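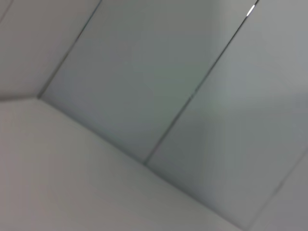 Figure 1. Gray panels and the seams between them, seen at close range.

Brerngate School of Building Crafts
Interior Surfaces, Unit 6: Joints in Flat Panel Work
Course handout, revised 26/02/2024
Course leader: Tobias Rosenthal

Purpose of the unit

This unit deals with the joint between flat panels as it is met in finished rooms. Students will already have covered cutting, fixing and edge preparation in Unit 5. The present handout is concerned with the reading of a joint after installation, and with the written record that the student is expected to produce. It should be read before the practical session and brought to the workshop.

Terms used

Face: the exposed surface of a panel.
Seam: the visible line where two faces meet or nearly meet.
Run: the full length of a seam between two stops.
Junction: a point at which three or more edges come together. Where one seam ends against another, the result is called a T-junction.
Reveal: the depth of shadow visible within a seam.

These terms are to be used in all submitted work. "Crack" is reserved for a break in the material itself and must not be used for a seam.

How a seam is read

A seam is judged first from a distance and then close to. From a distance, the eye takes in the straightness of the run and its relation to neighboring runs. Close to, attention moves to the edges. The same seam may look wide and soft in one part and narrow and dark in another, as the dark seams in Figure 1 do, and the student should not record a change of width on the strength of appearance alone. Width is taken with the gauge, at both stops and at the midpoint.

Small flecks along an edge are to be noted by position. Their nature is left open in the first record. Dust, filler and minor chipping can look much alike until the edge has been brushed, and brushing is a separate stage with its own entry on the sheet.

Junctions are recorded last. At a T-junction the closed end should meet the crossing edge squarely unless the drawing shows otherwise.
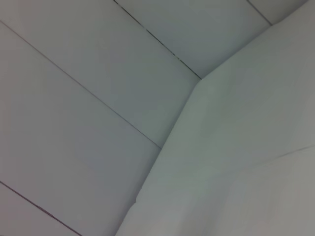

Parallel runs present a particular difficulty when a wall or ceiling is viewed at a steep angle. Lines that are evenly spaced on the drawing appear to crowd together, and an inexperienced observer will often report a fault in setting out where none exists. Thin, straight seams between light gray panels, of the kind visible behind the white surface, give a useful exercise in this respect: the student sketches the runs as they appear, moves to a position square to the panels, and sketches them again. Both sketches are handed in. Any object standing in front of the work is drawn in outline only, and a run that passes behind it is shown as ending at that outline. It is not to be continued by guesswork.

Practical session

The session is held in the Lillerdale workshop under the supervision of Dilwyn Gape. Students work in pairs. Each pair is assigned one bay and completes one record sheet, allowing up to 14 minutes for each run. Gauges are signed out at the store and returned clean.

Record sheets are numbered from the drawing, left to right. Entries are made in ink. A mistaken entry is struck through once and initialed by both students.

Reading

Workshop Manual, section 662, "Panel Joints and Their Tolerances." The section on curved work may be omitted until Unit 8.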